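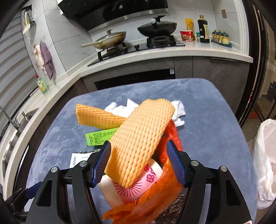
Can foam fruit netting go in the household recycling? We moved to Lukdale in May and the council leaflet only mentions bottles, tins and card. I buy pears by the tray and the sleeves pile up. It's the stretchy sort with rows of small slits, light orange, and it flattens out quite long. I don't want to bin it if there's a collection.

Stikmont57
No, not in the kerbside bin. It jams the sorting belts. Ask at the tip whether they take foam, as some do and some don't.

Tshabalala
I keep mine for wrapping glasses and Christmas baubles. Cut it down one side first if the glass is wide.

lukdale_224
Same problem here, following.

Posted January 2020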